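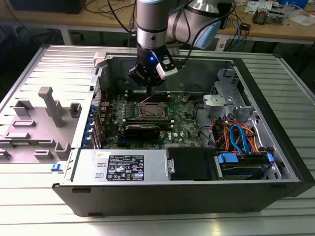

Stripping an old Dell workstation – what to keep, what to scrap?

Hardware > Teardown and Parts

saragih_bench
I have a Dell tower on its side on the bench with the side panel off and I'd like opinions before I go further. It came in a lot from an office clearance in Urkerdale. The lot had 6 towers in it, all the same case, so whatever I work out on this one I'll repeat on the others.

What's inside: Dell board, power supply, a graphics card in the slot below the CPU socket, one hard drive in a blue carrier, black plastic shroud next to the power supply. Orange, red and blue SATA cables. No memory left in any of them, the office pulled that before the sale.

Plan is to get one or two working and sell the rest as parts. Questions:

1. Is it worth pulling the board, or sell case, board and power supply together?
2. Do I leave the blue carriers with the case or sell them separately?
3. What order do you take things out in?

I paid 40 for the lot so I'm not going to lose sleep either way.

tinsnip
Sell the case, board and power supply together. Big-brand boards don't always follow the standard layout for the front panel plug or the power connector, so a bare board is hard to sell. People who want one already have the same machine and a dead board. There are a few of those buyers, but you'll wait.

Carriers stay with the case. A tower with the carrier missing is annoying to buy.

quarterturn
Disagree on the board. I've sold plenty of bare ones. Put the part number off the board in the title and the right person finds it. Shipping a complete steel tower costs more than the thing is worth, and half of them arrive with a bent corner.

Agree on the carriers.

tinsnip
You sell bare boards because you have shelves to keep them on for a year. OP has a bench. Local pickup takes care of the shipping.

saragih_bench
I do have some shelf space but not a year's worth. Local pickup is possible, there's a repair swap at the Rotuta hall in December and I was thinking of taking a table.

ferrule
On the order, this is what I do with these:

Power cord out, hold the power button in for a few seconds.
Graphics card. Check for a latch at the end of the slot before you pull.
Drive with its carrier. Unplug both cables at the drive end.
Shroud.
Then all the cables off the board.
Power supply.
Board last.

Take a photo before each step. Keep the screws in separate cups. Case screws and drive screws look close enough that you will force one into the wrong hole sooner or later.

One more thing, swap the coin cell on the board while you have it open. On a machine that has been in storage I don't bother testing the old one.

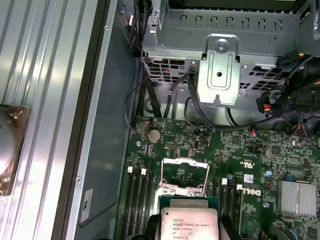

Also look at how the cables run behind the drive cage before you unplug them. If you put one back together with the cables on the wrong side of a bracket, the panel can pinch them. I've done it, and the machine ran fine until the panel was pushed down.

saragih_bench
Thanks, that's the kind of list I was after. I would have left the graphics card until last.

Do you test the coin cell with a meter at all, or straight in the bin?

ferrule
Battery recycling, not the bin. No meter.

quarterturn
I do use a meter. If it reads 3 volts or better it stays. No point throwing away a good cell, and if you are doing a whole lot of these it adds up.

ferrule
It adds up to the price of a sandwich.

padlock_erau
What about the CPU socket? That's the part I'd worry about. If the socket is the type with pins in it, look across it with a flashlight at a low angle before you do anything else. One bent pin and the question of selling the board is settled. I bought a box of boards from a dealer in Erau and a good number of them had pins pushed over from people dropping things in while the lever was up.

tinsnip
This. And don't leave the socket open while you work on the rest of it. If you have the plastic cover, fit it. If you don't, close the lever and put a piece of clean card over the top. No tape.

saragih_bench
No covers with any of them. Card it is.

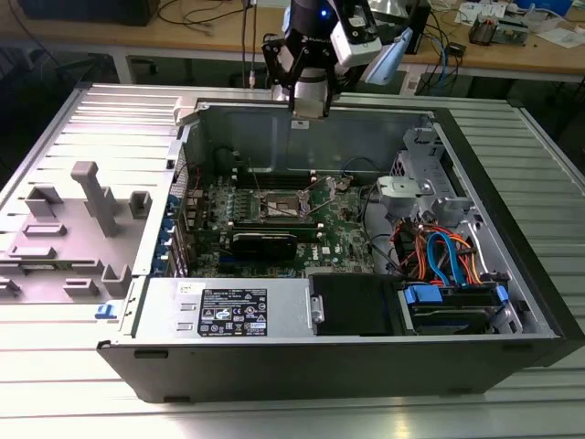 Next question is the hard drives. The office says they were wiped, but I have nothing in writing. Would you sell them?

quarterturn
Wipe them yourself, run a full surface test, and list them with the results. Small drives still sell to people fixing old machines.

padlock_erau
I wouldn't sell them at all. "The office says" is not good enough. If somebody recovers a payroll file, your name is on the listing. Drill them or keep them for your own use.

quarterturn
A full overwrite is fine on a spinning drive. Drilling working drives is a waste.

padlock_erau
It's a waste of a drive worth very little. I can live with that.

tinsnip
Middle road: overwrite, test, use the best ones in the machines you get working, and drill anything that throws errors. Don't list the loose ones.

saragih_bench
Going with that. I'll put a wiped drive in each of the working ones and leave the others out of the sale.

ferrule
What are you doing about the power supplies? I'd leave them closed. Blow the dust out from the outside, hold the fan still while you do it, and test on a load. If one is noisy, replace it.

saragih_bench
Leaving them closed. I've got a tester for them.

Graphics cards I'll check one at a time once I have a machine running, then decide. I'll post the part numbers tonight when I've had a proper look with the flashlight.

quarterturn
Post the board numbers too. I may take one off you if the socket is clean.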